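Teaching bed-making by remote control: hand guiding or headset?

Last updated: 9th March

noemi_p
We've got a mobile arm with a two-finger gripper and I'm meant to be showing it how to straighten a bed. I've recorded 231 runs by remote control, all on the same double, and the policy trained on them gets hold of the sheet but then pulls in the wrong direction half the time. Would I do better taking the arm by the wrist and guiding it through by hand? Or do I just need more runs?

ferenc_sz
Guide it by hand. With remote control you can't feel the cloth, so you pull too hard, and the robot learns to pull too hard. I did towels both ways at Poris and the hand-guided ones were better from the first afternoon.

saeed.alipour
Towels on a table, fine. On a bed you have to lean over the mattress to move the arm, and then your own sleeve is in every wrist view. The policy learns that a sleeve comes along whenever the sheet moves. Stick with remote control, and slow down.

ferenc_sz
You can stand on the far side.

saeed.alipour
Not on a double you can't. I'm 4 inches too short for that, and so is the arm.

ildiko_sz
Ferenc is my brother and we've had this argument before. He is right about the force. Saeed is right about the sleeve. What I do is guide by hand once or twice to find out how hard the pull should be, write down the gripper setting, and then record everything properly by remote control with that setting as the limit.

noemi_p
That sounds workable. What about the wrong direction, though? It grips near the pillow end and then drags everything towards the foot.

nhung_luu
How do your runs start? If you always begin with the creases the same way and the pillows in the same place, it may be going by the pillows and ignoring the cloth. We had 1565 runs on the Fovcombe job and most of the early ones were no use for that reason. We'd been laying the sheet out neatly and then adding one fold. Real beds don't look like that.

noemi_p
Yes, that's me. One fold, near the middle, every time.

nhung_luu
Then mess it up more. Pull it about, throw the pillows over to one side, and don't tidy between runs. This is the kind of start I'd want:
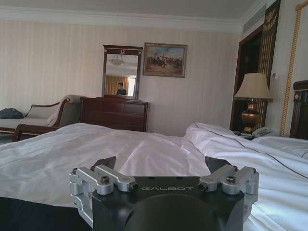

Wrist view, white sheets rumpled, pillows over on the right.

The creases run diagonally and there isn't a neat edge to go for. White sheets are hard going in daylight as well, the bright patches lose the folds. Record some with the curtains half drawn if you can.

ferenc_sz
Check the mirror too. If you can see a person in it, so can the policy.

saeed.alipour
Agree with Ferenc for once. Cover it or turn the bed. We hung a towel over ours.

nhung_luu
I disagree. Hotel rooms have mirrors, and the robot will have to work with people in them. I'd leave it uncovered and have whoever is driving stand in different places from run to run.

saeed.alipour
With thousands of runs, yes. With 231 I'd cover it.

ildiko_sz
Noemi, are you driving with the Vakulenko handset or a headset? The handset has a bit of lag and you end up closing the fingers after you've gone past the fold. I'd throw out any run where you had to go back for a second grab, at least to begin with.

ferenc_sz
Keep those! It needs to see what to do after a miss.

ildiko_sz
Keep them in a separate folder, then, and add them later. Start with clean ones.

noemi_p
Handset. And yes, plenty of second grabs. I've been labelling the runs in Ratinine, so I can filter them out without watching everything again. Plan is to guide it by hand twice for the force, then do a new batch by remote control with the bed properly messed up. I'll cover the mirror for the first half and leave it for the second, and compare.

nhung_luu
Change one thing at a time if you can stand it. Otherwise you won't know which of them helped.

saeed.alipour
How many are you aiming for?

noemi_p
2325 by the end of May if I get the room every morning. I'll post the numbers for both halves when I have them.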